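The Room Over Your Head

Walk into the old Ledesma textile building on a Sunday morning and you will probably do what everyone does, which is look at the floor. It's a good floor. Decades of carts have worn paths into it, and Montserrat Camacho can tell you which path led to the dye room and which one led to lunch.

But ask her what she loves most about the place and she points straight up.

"People spend a fortune on rugs," she says. "Then they put up whatever ceiling the contractor had in the truck."

Camacho runs Pruvar, a small outfit that turns old workshops into places where people can work again - studios, repair shops, a bakery that is still waiting on its oven. She has finished 12 of them so far, and in nearly all of them she has left the upper part of the room open and painted it pale. The pipes stay. The beams stay. If there's a duct, it gets a wash and a coat of paint and goes on doing its job in full view.

I went in a skeptic. I grew up under drop ceilings and never gave them a thought, except to toss pencils at them in eighth grade. After a morning with Camacho and her electrician, Macario Trujillo, I couldn't stop tipping my head back. I did it in the grocery store on the way home. I did it at the dentist, where I suppose I had no choice.

Trujillo is the light man, and he is wonderful company if you like fluorescent tubes (I do now!). He has a soft spot for the long ones, the plain bars you find in school corridors and garages. They spread their light wide, he says, so a person bent over a bench isn't working in the shadow of her own head. What he can't stand is a mismatch. Put one tube with a greenish cast next to a whiter one and he'll spot it from the parking lot. Some tenants never see it at all. Olga Pereyra, who mends chairs on the second floor at Ledesma, saw it on her first day and asked him to leave it alone, as it reminded her of her father's shop.

Then there's the matter of white. Camacho tried five different whites on the top floor before she settled on one with a drop of gray in it, and the painters were ready to walk out. She was right, though. Up there the beams and panels run back toward the far wall and the whole room seems to get longer as you look.
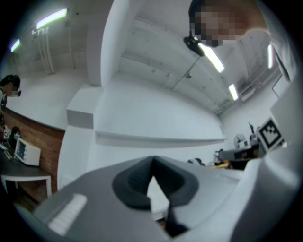
Pillars get the same treatment. You can't take them out, so Camacho paints them the color of the ceiling and lets them be big. Pereyra hung a calendar on hers. Marcelino Brandão, two doors down, wraps his in felt every winter and leans his ladders against it.

Is it perfect? No. Sound bounces around a room like that, and an open ceiling collects dust in places no broom can reach. Trujillo spends about 2 days every July on a ladder with a damp cloth, grumbling cheerfully. Heating costs more, too, and Brandão wears a hat until noon.

Still, none of the tenants I met wanted the tiles back. Camacho is already measuring her next building, over in Grotley, where somebody put in a false ceiling years ago. She has pushed up one corner tile and had a look with a flashlight. There are beams up there, she told me, and she was grinning when she said it.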